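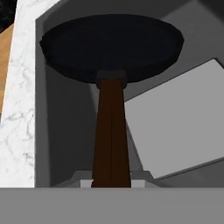 Hostari Login Log Set

Failed and successful login records from 42 small websites hosted on Rotich servers. Meant for testing tools that spot password guessing.

Files

logins.csv – one row per attempt
sites.csv – one row per website, with the login software it runs
labels.csv – attack or normal, joined on attempt_id

Collection

Logs cover 29 days in November. IP addresses were replaced with random tokens, and the same address keeps the same token across all sites. Usernames were hashed. Passwords were never logged.

Known problems

Three sites have gaps where log rotation failed. Times are in UTC except for site 3, which uses server local time.

Use

Free for research and teaching. Do not try to reverse the tokens.

Last updated 19/05/2019. Maintainer: Justinas Avotiņš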